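Travel / Trip Planning / Maps

Print this article | E-mail to a friend

Seeing the Coast Before You See It

I used to be a glovebox-map person. I had a whole accordion of them, refolded so many times that one stretch of shoreline had worn through entirely, and I drove it by guesswork. So when I say I spent the better part of a winter walking the Skorkness coast on my laptop, in slippers, with a bowl of cereal, you should know this is a conversion story.

It started with a parking lot. I was trying to work out whether the pull-off above Posstead was big enough for a camper van, and the guidebook just said "limited." Limited how? Two cars? Ten? So I opened the street-level pictures, dropped myself on the road and looked. There was the pull-off, gravel, room for a handful of vans if everybody was polite about it. And then, because I was already there, I clicked forward. And forward again. An hour later I had gone all the way around the headland and my cereal was soup.

If you've done this you know how it goes. You come around a bend and there's the sea, all of it, and a few sheep with their backs to you. You click again and a cloud has jumped clear across the sky, because the next bit of road was taken on another day. I love those seams! One moment it's bright and the hills are green, and then you're over a bridge and it's pouring, with drops on the lens and a man in a yellow coat holding his hat. I went back and forth over that bridge more than I'd like to admit.

By spring I was planning the real trip this way. The loop I had in mind was nearly 600 miles with the side roads, and I had 17 days for it, which sounds generous until you start adding up the places you want to stop. I kept a list. Every time I found something from the sofa that made me lean toward the screen, I wrote it down – a chapel with a turf roof, a waterfall you could see from a gas station, a red bench facing absolutely nothing. The list got silly. I cut it to the places I'd be sorry to have missed, and then quietly put half of them back.

The app I leaned on most was Alero, which lets you string street-level stops together into a route and play them back like a slow slide show. It's a bit clunky. It forgets which way you were facing, and on my old laptop the fan came on like a hair dryer. But it has one thing I haven't found elsewhere, a little slider for the season, so where a road has been photographed more than once you can look at it in both. I swapped two whole days of the trip around after seeing what the north road looked like in early spring. (Mud. It looked like mud.)

Then I went, in August, and here's the part my friends always ask me about. Didn't it spoil it?

Well, a little, in places. The big waterfall was the big waterfall. I'd looked at it from every angle a camera car can reach, and when I got out and stood there my first thought was that I knew this railing. It took a few minutes, and the cold spray going down my collar, before it felt like somewhere I'd come to and I stopped comparing. The sound helped. I had never once imagined the sound, and it was enormous.

But the small stuff was better for having been looked at. I knew the red bench was coming and I was thrilled for ten miles beforehand, like I was about to meet someone off the television. It had been painted blue. I sat on it anyway and ate a cheese roll and felt slightly betrayed.

And the camera can't tell you how long a road is. I mean it can, in numbers, but when you're clicking along you skip the dull parts without noticing. The valley behind Posstead took me four minutes on the sofa. In the car it was most of a morning, single lane, with passing places, and a milk truck that I reversed for twice. My favorite morning of the trip, as it happens. I had the window down the whole way.

The best meal I had was at Šťastný, a bakery and soup place by the harbor, and it wasn't on my list at all. In the pictures I'd clicked through, that building was a shut-up boat shed with a tire leaning on the door. I walked right by it the first evening looking for somewhere else. The next day there was a line out front and a smell of caraway, and that settled lunch. I went back 3 times. If you go, get the dumplings, and get there before noon.

I took some 3000 photos myself, most of them of the same four hills, and I've been uploading the decent ones to fill in a footpath the car couldn't reach. So somebody in slippers may be walking behind me right now. Watch out for the stile, it wobbles.

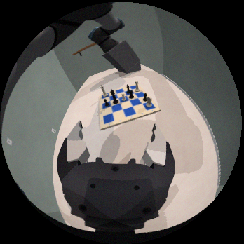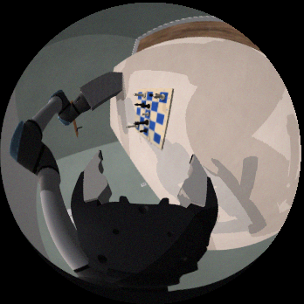

Will I ruin the trip if I look at every stop online first?

Only if you go hunting for the big views. Check the roads, the parking and the turnoffs as closely as you like, then leave yourself two or three of the famous spots unseen. For those, I'd read the opening hours and close the laptop.

More in Trip Planning
Camper vans and single-lane roads: a nervous driver's guide
What to pack for four kinds of rain
Saving maps for places with no signal
Small harbors worth the detour
Readers' favorite roadside benches

Print this article | E-mail to a friend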